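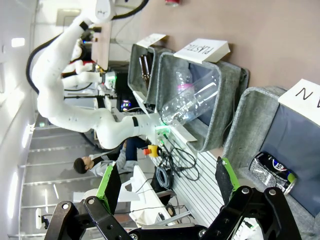

Seven Years in Contracts: A Talk with Stuart Lightfoot

Stuart Lightfoot came to commercial law by way of a warehouse. He spent his early twenties booking freight in Toledo and went to law school in the evenings. He now handles supply and distribution agreements at Dorner, where he has worked for 7 years.

"I read shipping terms before I read any case law," he says. "When a client tells me a load was refused at the dock, I know what the paperwork looks like."

Most of his clients are family-owned manufacturers. A typical week includes two or three contract reviews, a call about late payment and some work on a longer deal. The longest so far was the sale of Zidura, a maker of pump fittings, which closed in August. The buyer's first request list ran to 113 items.

"We answered all of them," Lightfoot says. "The leases took the most time. One had been renewed by handshake, and the landlord had moved away."

He worked on that sale with Balthasar Berchtold, the partner who hired him. Berchtold read every draft on paper and returned it with notes in pencil. Lightfoot still prints any agreement longer than 40 pages.

Asked what clients get wrong, he mentions termination clauses. Owners tend to negotiate price for weeks and then accept whatever the other side has written about ending the deal.

"I had a company that needed 10 months' notice to leave a supplier it didn't like," he says. "They had signed it. There wasn't much I could do except help them count the days."

He has also begun advising on leases, mainly for tenants at the Clurncombe business park. He took on the first as a favor to an existing client, and others followed. The work is smaller, he says, and the questions are mostly about repairs – who pays for the roof, who pays for the parking lot.

Lightfoot starts at 7:30 and tries to keep the first hour free of calls. He has no plans to move into litigation. "I did one trial as a junior," he says. "I carried the boxes."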